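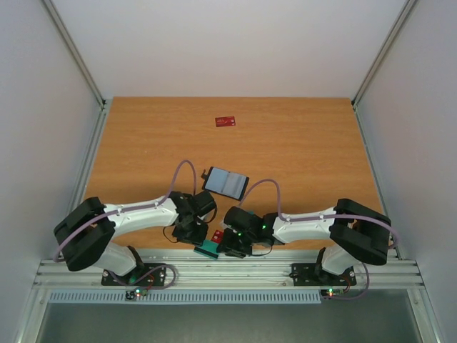
Ustholm Reading Room, refurbishment grant
Progress report for February, prepared for Lorne Sawatzky

The tables are in. You will remember that the last report promised this, as did the one before it, so I mention it first. They came from Morin, warm orange-brown with a fine straight grain, and the surface takes an open notebook nicely and leaves plenty of bare wood round it.

The grant allowed for 15 tables and we have 6 in use. The other nine are at Pramholm, where the delivery firm believes we live. I have written to them twice and received a very pleasant calendar.

The walls are finished in light grey. In certain lights they go faintly pink, and opinion among the readers is divided, loudly for a reading room. I propose to leave them alone.

Membership stands at 73 against a target of 60. Most of the extra thirteen joined during the cold spell and I can't promise they will outlast the radiators being turned down.

Still to do:
Reading lamps (Bamel have quoted, then quoted again, upwards)
Hooks for coats
The door, which sticks

Spending is within budget apart from the lamps. I would be grateful for a decision on the second Bamel quote before they think of a third.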